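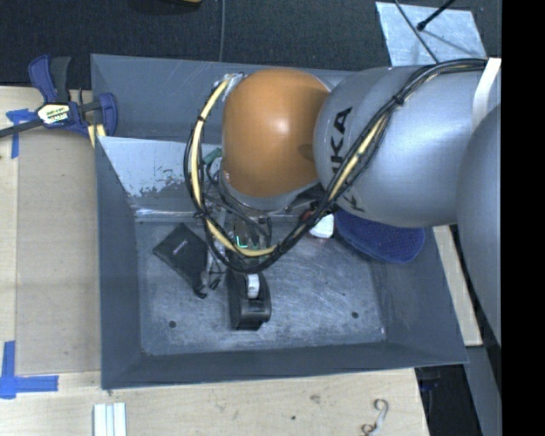
*KUKA arm over the gray bin.*

**Giltent celebrity desk: progress report, July 2018**

Dear Viorica,

Thank you again for your patience while I pulled this together, and for the kind note you sent after our call (it went up on the wall by the kettle). June was our busiest month so far, and I'd like to take you through it properly, even if I wander a little.

We published 39 stories under the grant. Most were short news items, as we'd promised, but nine were longer pieces, and those are the ones I'm proudest of. Ermira Hodžić's feature on how reality stars handle a public breakup when the contract says they have to keep filming took her five weeks, and you can tell. She talked to two former publicists, a makeup artist and a very funny driver, and every one of them was happy with how they were quoted!

The newsletter now goes to 400 paying readers. I know we had hoped for more by now. The sign-up page was broken on phones for the first week of June, and we were slow to notice, which is my fault and nobody else's. Saneo has fixed it and didn't bill us for the extra hours, bless them.

The podcast is the part that has slipped. We planned 12 episodes for the season and have recorded seven. Our guest for the soap opera reunion special canceled twice, then her agent asked to see the questions ahead of time, and after a good long talk Ermira and I decided to let that one go. I'd like to use its slot for the Pliltbridge film festival, where we already have passes and a quiet room to record in.

On corrections, we ran two. One was a misspelled name. The other was more serious: we said an actress had left the Stojanovska talent agency when she had only changed agents inside it. We called her office that same afternoon, fixed the story and put a note at the top. I've asked that any story about someone's representation or health now gets a second phone call before it goes out.

Money is on track apart from travel, which ran over a bit because of the festival deposit. The full sheet is attached.

Could you let me know whether moving the remaining episodes into the fall would be all right with your board? Ermira sends her love and says she still owes you lunch.

Warmly,
The Giltent desk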